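Living with Coeliac Disease: The Long Road to Diagnosis

2019-06-16

Coeliac disease is a lifelong condition in which the immune system reacts to gluten, a protein found in wheat, barley and rye. The reaction damages the lining of the small intestine and reduces the body's ability to absorb nutrients. Symptoms include bloating, diarrhoea, tiredness and anaemia, although many adults have only mild complaints and do not consult a doctor.

Diagnosis usually begins with a blood test for antibodies. Patients should continue to eat gluten until testing is complete, as an early change of diet can produce a false result. A biopsy may follow.

"People arrive having lived with fatigue for years," says Sunita Van Dusen, a dietitian at the Werkberg Clinic. "They had come to regard it as normal." The clinic's support group, which first met in May, now has 13 members. 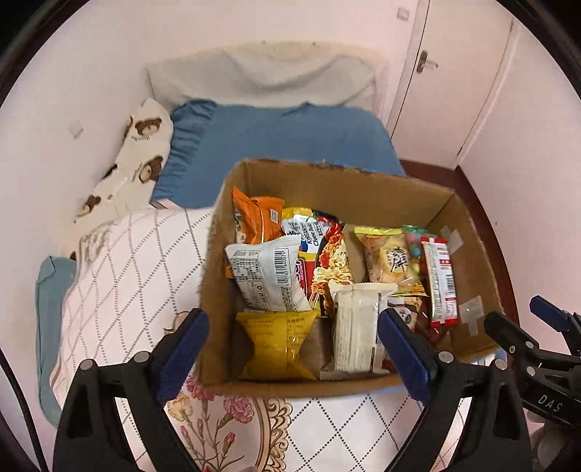

Treatment consists of a strict gluten-free diet. Fresh meat, fish, rice, potatoes and vegetables present few difficulties, but packaged foods call for more care. Barley malt is a common flavouring, and a box of assorted snacks may include bags printed with dense lines of small text, all of which must be read. Patients are advised to check a familiar product again at each purchase.

Follow-up appointments are normally offered once a year.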